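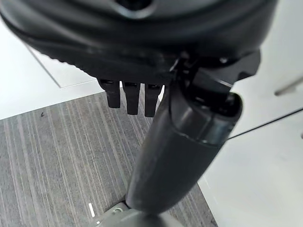 Week 6: Where your grocery money goes

Okay, welcome back! Last time we got through rent and utilities, and I promised food would be more fun, so let's see. I'm going to use my own shopping as the guinea pig again (you've all seen my phone bill by now, so why stop there).

Unit price first. On the shelf tag there's the big price and then a tiny one, usually per ounce or per 100 grams. Read the tiny one. I bought the large Mevari oats for years thinking I was being clever, and the small bag was cheaper per ounce the whole time!

Then the stock-up trap. A deal on six jars of sauce is only a deal if you eat six jars of sauce. I still have Clatlow mustard from one of those.

Third thing, and we'll spend most of the hour on it: waste. Write down what you throw out for 30 days, with what you paid. Don't try to behave better while you're doing it, I want the ugly number.

For next time
Bring two receipts, any store. Cross out your card details.
Read the Aerts handout, just the part on store brands.
Waste logs are due 31 May 2026, on paper or by email.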